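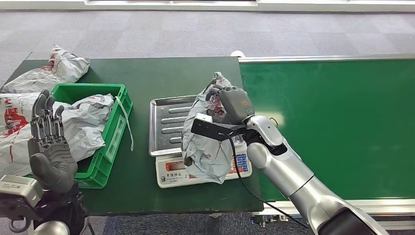
Parcel bags and a green crate next to the conveyor.

Flestevus Alumni Board > After graduation > Is the business diploma enough to get hired?

mapleroad
Posted 30 August 2022
I finished the two-year business diploma in April. Since then I have sent out a lot of applications and had 2 interviews. Both places asked why I didn't stay on for the bachelor's. Did anyone here get a decent first job with only the diploma?

k_agyeman
Yes. I got on at Wondia as a stock planner with the diploma and nothing else. It took me most of a year. What helped was the student enterprise club. We sold 253 lunch boxes in one term and I could talk about the costs without notes.
Kobina Agyeman

tillside
The club is overrated. I was in it for two years and no employer has ever asked me about it. They ask about Excel and whether you can drive.

k_agyeman
Mine asked. Maybe it depends on who reads the resume.
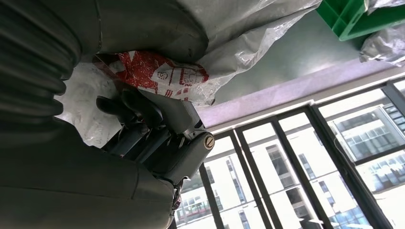
tillside
Maybe. I still think the time would be better spent on paid work. I did weekends at Sulemana Foods all through school and that got me my current job, with a reference from the store manager.

dorm_four
Go back for the bachelor's if you can pay for it. At Jeltance you can't move past shift lead without one. I have been passed over two times for that reason.

mapleroad
I can't pay for it right now. The application fee alone is 200 and I owe 341 to the bursar, so they are holding my transcript.

dorm_four
Sort out the transcript first. Some employers won't make an offer until they see it. Ask the bursar for a payment plan in writing.

tillside
Agree with that part. I don't agree that everyone needs the bachelor's. Half my intake has the diploma only and they are doing fine.

k_agyeman
Mapleroad, send me your resume by private message and I'll look at it. Put the coursework at the bottom and the work at the top, even if it was unpaid.

mapleroad
Thanks, will do tonight. I'll call the bursar in the morning.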